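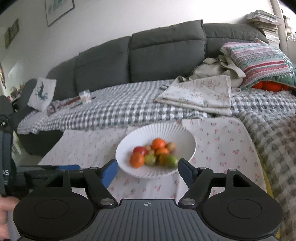
Fastach
I would not keep the citrus together with the apples. My mother-in-law did this all her life and her oranges were always soft on one side. Put the apples in another place and the oranges will thank you.

Florach
Thank you for the quick answer, Fastach. I will repeat my question, as I wrote it badly the first time. We have now the wide white bowl on the table in the sitting room, with oranges, something red and some green ones, all mixed. It looks cheerful on the flowered cloth and we eat more fruit when it stands there. But at the end of the week I throw away too much. Is it the bowl, the mixing, or do I simply buy too much?

Lim
You buy too much. Sorry to be so direct :)
Two people do not need a full bowl. I buy 600 grams at one time, maybe a little more when there are visitors, and I go again when it is finished. The greengrocer is 200 metres from my door, so for me it is easy, I admit.

Fastach
For Lim it is easy, yes. I have a bus that goes when it wants. I must buy for the whole week and then the storage matters very much.
My way: apples in the cellar, oranges in the fridge drawer, and in the bowl only what we will eat in two days.

Florach
We have no cellar, only a cupboard under the stairs, and the heating pipe goes through it. The fridge I don't like for oranges. They come out so cold that the children leave them.

Gaver
I come in from the other side. I think a shallow bowl is already the right thing. Before, I had a deep one from my aunt, very beautiful, and the fruit at the bottom I saw only when it was too late. In a wide one you see every piece and you can turn them. I turn mine every morning while the kettle is on. Since April I have thrown away one pear and half a lemon.

Fastach
Gaver, but the apples still give off their gas, if the bowl is deep or shallow. This you cannot turn away.

Gaver
It is true that they give it. But in an open bowl in a normal room it goes away into the air. In a closed bag or a drawer I would agree with you. With bananas I am more strict, they hang on a hook in the kitchen, far from everything.

Lim
I agree with Gaver about the air, and with Fastach about nothing today.

Fastach
Very kind.

Florach
Please don't fight in my thread -- I have only one and it is about fruit. Another small question. The cloth has small pink flowers and I am afraid of spots when something leaks. Do you put a plate or a mat under the bowl?

Gaver
A cork mat, cut a bit smaller than the foot of the bowl, so you don't see it. If a spot comes, cold water first, at once, and soap after. Never hot water on fruit juice.

Lim
No mat. I wash the cloth. It is a cloth.

Florach
I have tried it now for two weeks, and for the first week I weighed what I threw away. It was 410 grams, nearly all of it apples which I had bought because they were cheap. In the second week I bought less and turned the fruit in the morning as Gaver says, and it was 100 grams. The oranges I left in the bowl with the rest and they stayed firm.

Fastach
Two weeks is not much. And in September 2024 we had very cool days here, I think at your place also. Please try it again when it is hot and write us the result.

Florach
This is fair. I will write again in summer. The cork mat is ordered also.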